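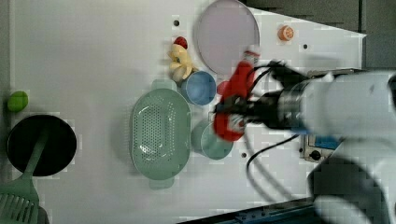 Chapter 4
Receiving Goods and Keeping Stock

4.1 Why stock matters to a small kitchen

Every kitchen that sells food must hold some goods before it can cook them. These goods are called stock. When we speak of stock in this chapter, we mean dry goods, chilled goods, frozen goods and also cleaning products, which students often forget. Plates and cutlery are not stock. They are equipment, and we treat them in Chapter 7.

Stock is money that has changed its form. A bag of rice on the shelf was paid for last week, and it will bring nothing back until a guest orders a dish with rice. If the bag stays on the shelf for three months, the money stays there also. For this reason the manager of a small kitchen tries to hold enough for the work of the coming days and a little more for safety – the "little more" is the difficult part, and section 4.3 is given to it.

We will follow one business through the chapter. Doneo is a lunch kitchen in the town of Altitdale. It is open five days a week and has 38 seats. Its dry goods come from the wholesaler Lambrechts, and its fruit and vegetables come from Gresora, a growers' cooperative that delivers early in the morning.

4.2 The delivery note

A delivery note is the paper that comes together with the goods. It says what the supplier believes he has sent. The person who receives the goods must compare three things: the order, the delivery note and the goods themselves. In practice many people compare only the first two, and then they sign for boxes that they have not opened.

Let us take a delivery from Gresora to Doneo, dated Apr 1, 2025. The kitchen ordered 40 kilograms of potatoes, two boxes of oranges and one box of leeks. The delivery note shows the same quantities and a total of 223 dollars. On the scale, however, the potatoes weigh 36 kilograms. The receiver should write the true weight on both copies of the note, sign beside it and ask the driver to sign as well. Only after this is the driver free to go. A telephone call on the next day is much weaker than two signatures at the door.

Fruit needs one more step. Open the box and lift the top layer, for the fruit below can be older or softer than the fruit above. Cut one orange in half and look at the flesh. If it is dry, refuse the box and mark this on the note.

4.3 How much to keep

The smallest quantity that a kitchen permits itself to hold is called the minimum stock. It depends on two things: how much is used in one day, and how many days pass between the order and the delivery. If Doneo uses four kilograms of flour a day and Lambrechts needs three days to deliver, the kitchen will use twelve kilograms while it waits. To this we add a reserve of one day. The minimum stock is then sixteen kilograms, and a new order is placed when the flour comes down to this level.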